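Category: Shared Workshop Projects > Automation > Two-Arm Cell

From: Giang Mạch
To: Kerton Workshop members' list
Re: Cable routing and base spacing on the two-arm cell

Dear members,

Please find below the response of the Josmont project group to the message from Lamisi Dankwa, which is quoted in part. The cell remains assembled in the Kerton workshop and may be inspected by any member during supervised hours.
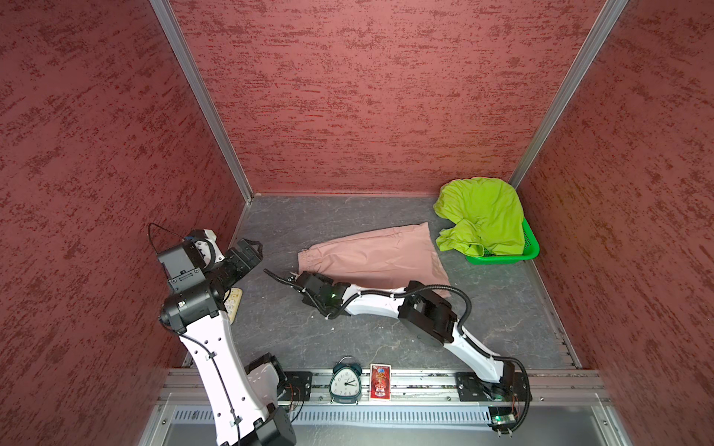
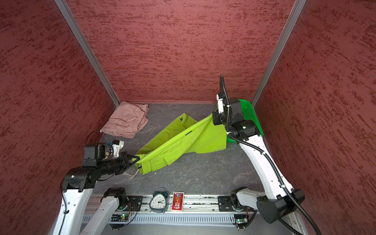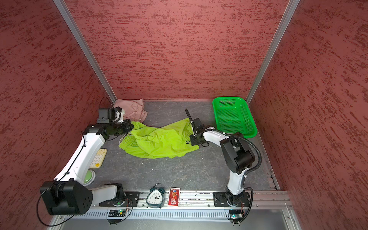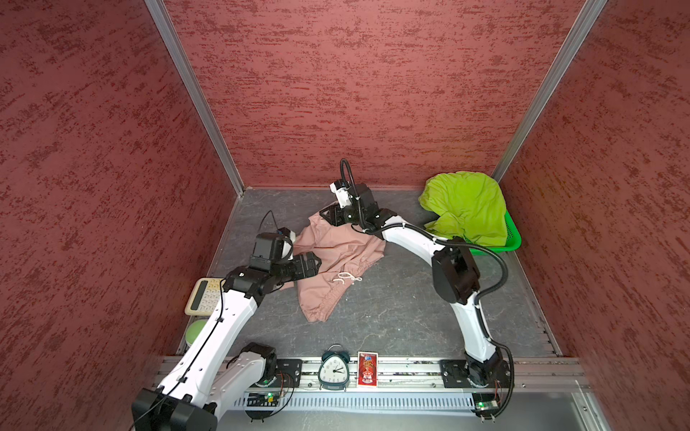
Josmont cell with both arms on the front rail. The green shorts are held by both grippers in the second and third views; the pink garment is on the floor between the arms in the fourth.

Lamisi Dankwa wrote:

> I am preparing a similar build at home and would be grateful for
> clarification on several points before I cut any extrusion.
>
> First, the two arms do not appear to be cabled in the same manner.
> Is there a technical reason, and which arrangement does the group
> recommend for a new build?
>
> Second, are both bases on a single rail, and how was the distance
> between them decided? My bench is narrower than yours.
>
> Third, I would like to know whether the controller boards may be
> mounted under the rail without a cover. I have children in the house.
>
> Lastly, has the group settled on a folding sequence for shorts? My
> own trials with a single arm have been poor.

The group's answers follow in the same order.

1. Cabling. The right arm carries its wiring in a black corrugated conduit, and on the left arm a thin black cable runs from the wrist. The difference reflects the dates of assembly. The left arm was completed in December, before any conduit had been ordered, and Bình Giáp fitted the conduit when the right arm was built. The group recommends conduit for both. Sufficient slack must be left at the elbow for the full range of travel, and the slack should be checked by moving the arm by hand with the power off. A conduit that is too short will pull on the wrist connector. We have replaced that connector 3 times on the right arm, and each failure was traced to a clip placed too close to the joint.

2. Base spacing. Both bases are bolted to one aluminum rail along the front of the enclosure. The distance was set by trial. Each gripper must be able to reach past the center line of the floor, so that a garment can be passed from one side to the other, and the elbows must clear the side walls when the arms are raised. Members with a narrower bench should clamp the mounting plates first and drill afterward. Khôi Diệp holds the drilling template and will lend it on request. Please note that the template is marked for the Givov plate and that the holes for the older Giáp plate are offset by 17 mm.

3. Boards under the rail. The boards are presently mounted beneath the rail, one on each side, and their green indicator lights can be seen from the front. The workshop permits this arrangement on the understanding that the cell is never powered without a trained member in attendance. The group does not recommend it for a home. A closed box with strain relief at each cable entry should be fitted before the supply is connected, and the emergency stop should be placed where an adult can reach it from outside the enclosure.

4. Folding sequence. No sequence has been adopted. Xuân Đào has been comparing two approaches. In the first, both grippers take the shorts by opposite ends, draw the fabric out and lower it flat before any fold is attempted. In the second, one gripper stays low at an edge of the garment and the other lifts. The first has given more even results with the green pair. The second requires less clearance and may be better suited to a small bench. Drawstrings remain a difficulty under both methods, and the control program makes no attempt to find them. The log now stands at 1591 attempts, and a copy will be provided to any member who wishes to examine it.

On the choice of wall covering, which was raised separately by two members, the group has no preference as to pattern. Members are asked only to avoid a gloss finish, as reflections troubled our early camera tests.

Members intending to order mounting plates jointly with the project are requested to inform Khôi Diệp by 3rd June. Orders received after that will be held for the next purchase. Payment is not required until the plates have been delivered to Kerton.

Respectfully,

Giang Mạch
For the Josmont project group
Kerton Workshop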